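Home | Energy | Water | Soil | Opinion | Letters | Subscribe

In Defense of the Slow Filter

April 22, 2019

My grandmother kept a rain barrel behind her kitchen, and over the spout she had tied an old flour sack, doubled, which she changed when the water began to come through brown. I think of that flour sack more often than a grown person probably should, and I thought of it all last week while I was reading about the latest materials for taking dissolved metals and farm runoff out of drinking water. They are marvelous things, these materials. Sponges with holes so small you could never see them, membranes thinner than a soap bubble, beads that grab hold of lead and leave the calcium alone. I have been writing about this field for a good long while now and I still get a little thrill when a new one comes along.

But I have come around to an opinion that may annoy some of my friends in the laboratories, and I'd like to set it down while I still feel brave. I think we are paying far too much attention to how well a filter works on its first day, and hardly any to how it works on its worst one.

Let me tell you how a filter material usually gets into the news. A research group makes a small batch, enough to fill a teaspoon or two. They stir it into very clean water to which they have added a measured amount of one single pollutant, and then they report how much of that pollutant the powder soaked up. The number is nearly always lovely. Then a press office gets hold of it, and by the time it reaches your morning paper it has become a new hope for thirsty cities.

Now, real water is a soup. The creek that runs past my town has leaves in it, and road salt in the cold months, and whatever comes off the fields after a hard rain, and a fair amount of duck. All of those things compete for the same little holes and sticky spots that the pollutant is supposed to go into. A material that pulls out nearly everything in clean lab water can do a great deal less in a creek in November, when the leaves are down and the water is the color of tea. Anyone who runs a small treatment plant could tell you this over a cup of coffee, and several of them have told me, at length, and I enjoyed every minute of it.

I visited the Stiden pilot plant last fall, and it is a good place to have one's enthusiasm adjusted. They had two columns running side by side. One was packed with a new engineered bead from Cledance, and the other was plain sand with a layer of charcoal on top, the sort of arrangement my grandmother would have understood right away. For the first 70 days the beads were so far ahead that it was almost embarrassing. After that they began to foul, a slimy film grew over them, and the flow dropped until the operators had to stop and flush the column with acid. The sand just went on being sand. By day 300 the old column was still dripping along at its own sleepy pace, a little behind on lead, a little ahead on nearly everything else, and it had cost next to nothing to keep going.
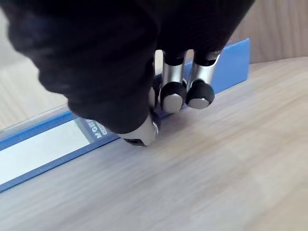 Karunaratne wrote in after I mentioned the visit in an earlier column, to say that I was being unfair to the beads, and that a fouled column is usually the fault of whoever skipped the settling tank in front of it. Put a decent settling step ahead of the Cledance material, the letter went on, and it will outlast the sand and take up a tenth of the room, which matters a good deal if your plant sits on a city lot and there is a school on one side and a highway on the other.

I have turned that letter over in my mind a good many times, and I want to be fair to it, because there is plenty in it I agree with. Space does matter! A slow sand bed big enough for a whole town is about as large as a ball field, and plenty of towns haven't got a ball field to spare. And yes, a settling tank would surely have helped. Where I part ways is on who ought to be finding this out. If a material needs a settling tank in front of it, and an acid flush every so often, and somebody on hand who knows how to do the flushing safely, then those things are part of the material. They belong in the first paper and in the first price. A town clerk with a leaking roof and a lead problem shouldn't have to discover them one at a time.

The Bruser grants, to their credit, have started to move this way. Their newest round asks each applicant to run 100 hours on untreated surface water before the second payment is released, and to report the cost of whatever cleaning was needed along the way. I would have liked to see a longer run, and I would dearly like to see the spent material accounted for as well (where does it go, all that powder with the lead still in it?), but it is a start, and I was happy to read it. I am told that there was some grumbling about delays. I expect there was. Waiting on a slow column is dull work, and it doesn't make for a very exciting chart.

Please don't take me for somebody who wants everyone back on charcoal and flour sacks. There are pollutants the old methods barely touch, especially some of the stubborn chemicals that come out of nonstick coatings and firefighting foam, and for those we are going to need every clever sponge that the chemists can dream up. I hope they keep dreaming. What I'd ask for is fairly modest. Test it in creek water. Test it in the cold. Let it get dirty, clean it, and let it get dirty again, and publish the tired numbers right next to the fresh ones, in type of the same size.

And for those of us who write about it, perhaps we could stop calling a teaspoon of powder a breakthrough until somebody has poured a bucket of ditch water through it. I've been as guilty as anyone. I went back through my old columns on Sunday afternoon with a pot of tea, and I found that word in a good deal more of them than I had remembered, including one about a membrane that, as far as I can tell, never left the building where it was made.

Shares: 70 | Comments: 2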